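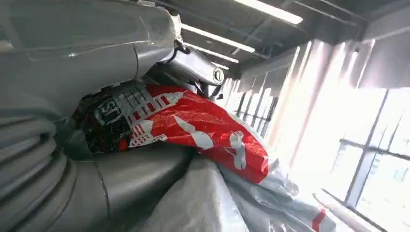
Frequently asked questions: soft packaging demonstrations, Lirnon cell

Maintained by Loredana Ferraro. Applies to operators, annotators and anyone requesting data from the Lirnon cell. Questions on the rigid-object sets (cartons, tubs, bottles) are covered on the Ginden page.

Scope

What is being recorded?

Teleoperated demonstrations of one arm picking, moving and releasing soft packaging: shopping bags, liner film, mailer sleeves and crumpled sheet. Each demonstration is stored as an episode containing wrist video, joint positions, gripper width, commanded motion and a short text instruction. The episodes are used to train the Suden manipulation policy by imitation.

Why soft packaging?

The policy trained on the Ginden sets performs acceptably on objects that hold their shape. Bags and film do not. The grasp point moves when the fingers close, the outline changes between approach and lift, and two items in contact frequently come up together. Further rigid-object data did not improve these cases.

Which materials are in the current set?

Printed plastic shopping bags, translucent film, opaque film and paper sleeves. Printed and translucent items are deliberately placed in contact in a share of the layouts. A red bag lying over silvery-white film is a typical layout: the colour boundary is obvious, but the edge of the film itself is hard to locate wherever it reflects daylight.

Are logos and printed text removed?

No. Printing is left as it is. A creased logo gives the policy usable texture, and masking it would produce images the deployed system will never receive. Items carrying a name, street address or account number are withdrawn before recording.

Recording

How long is an episode?

The hard limit is 80 seconds, after which the recorder closes the file automatically. An episode that reaches the limit is kept and labelled as timed out. Operators should not hurry to avoid it, as hurried approaches are more damaging to the set than long ones.

When does an episode start and end?

It starts when the operator presses the left pedal with the arm at the ready pose. It ends on the right pedal, with the item released and the fingers open. Hold still for two seconds before pressing the right pedal. The trimming script looks for this pause and will cut into the release if it is missing.

How often is the layout changed?

After every 10 episodes, or sooner if the material has flattened. Lift the items clear, shake them out and drop them back into the work area. Do not arrange folds by hand. Hand-placed folds tend to present a convenient ridge to the fingers, and an earlier batch had to be relabelled for this reason.

Can I record with daylight coming through the windows?

Yes. Daylight, overhead fluorescent light and combinations of the two are all valid. Select the matching lighting condition in the session form. Strong window light will overexpose part of the wrist view, and this is accepted provided the item being grasped remains readable at the moment of contact.

Should exposure be locked?

Lock exposure at the start of a session and leave it locked until the session closes. Automatic exposure shifts when the wrist turns towards the windows, and the policy has previously learned to associate that shift with the lift phase.

The arm takes up a large part of the wrist view. Is that a fault?

No. The mount places the camera close to the housing and the near parts of the arm will obstruct one side in many poses. The obstruction is consistent between training and deployment, so it is not cropped out. Report it only if a cable has moved into the area between the fingers.

What if the gripper picks up two items?

Continue. Lower both, release, and attempt the pick again within the same episode. Tag it as a double pick with recovery. These are among the most useful episodes in the set and are currently under-represented. If the items cannot be separated after two further attempts, end the episode and tag it as a failure.

Are failures kept?

Yes, with a label. Failed episodes are excluded from imitation training but are used for the success classifier. Do not delete anything at the station – deletion is done at review, where the reason is logged.

Labelling and review

Who writes the instruction text?

The operator, before the episode begins. Write one plain sentence naming the item and the destination, for example "move the red bag to the left tray". Avoid brand names, even where they can be read on the item. Use "film" for any thin unprinted or lightly printed sheet and "bag" only for items with an opening.

Who reviews the episodes?

Senad Spahić reviews each new operator's first session in full and samples later sessions. The usual reasons for rejection are a missing pause at the end, an instruction that does not match the item, and contact with the sill or another fixed surface.

How is the set divided for training and testing?

By item, never by episode. A bag that appears in training does not appear in the test portion under any layout. Splitting by episode gave test scores that could not be reproduced on new packaging.

What is the Milošević split?

A held-out set recorded at the second site with its own stock of packaging and a different ceiling height. It is used for release decisions only. Requests to tune against it will be declined.

Access and support

Can my team use the data?

Internal teams may request read access through the data desk. State the project, the streams required and whether raw or trimmed video is needed. Raw video is supplied only where trimmed video is unsuitable.

Can I contribute packaging?

Yes. Clean, dry items can be left in the intake crate beside the Lirnon cell. Used food packaging, biodegradable liners and anything with metal fasteners are not accepted. The next intake closes in December.

The recorder reports dropped frames. What should I do?

Finish the current episode, tag it, then restart the recorder before starting another. If the warning returns, stop the session and attach the log to a ticket. Do not lower the frame rate at the station, as mixed rates within a session cannot be merged.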